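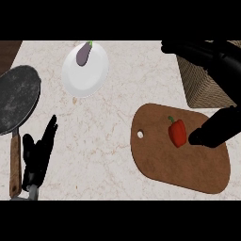

Can a Robot Do My Chores Yet?

Short answer: some of them. Slowly. With a grown-up standing close by.

Long answer, keep reading. By Zuleica Vasconcelos, for the Wukel kids' page, October.

First, what is a chore?

To you it's one thing. "Put the pepper in the basket." Done, back to your game. To a robot it's a whole pile of little jobs. Find the pepper. Figure out which way it's facing. Move the arm over. Don't hit the plate. Close the fingers, but not too hard. Lift. Find the basket. Let go.

Miss one and there's a pepper on the floor.

Why is a kitchen so hard?

Factories are easy, sort of. The same part comes down the same belt, in the same spot, all day long. A robot can weld car doors for years and never get a surprise.

Your kitchen is nothing but surprises. Yesterday the frying pan was on the left. Today it's in the sink. The eggplant rolled. Somebody moved the cutting board. Peppers are shiny and bumpy and no two are the same shape, so a robot can't just learn "pepper" once and be finished.

And everything wants a different kind of grab. A pan has a long handle, so you hold that. A plate you pick up by the rim. An eggplant is smooth and a bit slippery. Your hand knows all this already. A robot's gripper (that's its hand) has to learn it.

Practicing in a pretend kitchen

So how do they learn? Lots of them start on a computer. It's a simulation -- like a video game, with a countertop and vegetables and two robot arms, except no one is keeping score for fun. Drop a pretend plate and nothing breaks. Press reset, go again.

Ismael Meireles works on a kitchen robot program called Plusotlow. His team gave it one job, pick up a vegetable and put it in a basket, and ran it 306 times in the pretend kitchen before they tried a real one. "The first 38 were terrible," he told me. "It kept closing its fingers on air."

Then comes the real kitchen and, oops, things change. Light comes in the window. The counter is wet. Stuff is heavier then the computer said. Teams have to fix all that too.

What about shops?

Better news here! Shops have long flat aisles and tidy shelves. Érica Coutinho runs a store called Andrade and has a floor-scrubbing robot, goes out at closing time. It does 16 aisles and parks itself. But spilled cereal boxes? It stops and beeps, and Érica goes and picks them up.

The chore list, so far

Vacuuming the floor: yes, plenty of homes have one. Can't climb stairs. Gets stuck on socks.

Mowing grass: yes, if the yard is pretty simple.

Picking up one vegetable: often. Not 100 times out of 100.

Loading the dishwasher: some robots can, slowly.

Cooking a whole dinner in any kitchen: not yet.

Folding laundry: getting there, but shirts are floppy and floppy is hard.

Try it yourself

Put on thick oven mitts (cold kitchen, nothing on the stove). Close one eye. Now have a friend tell you how to move a pepper from a cutting board to a basket, and only do exactly what they say. "Left. More left. Down. Stop -- STOP." Swap over when you've had enough.

Write down every instruction you needed. It'll be alot. Send us your list and we'll print the longest one next time.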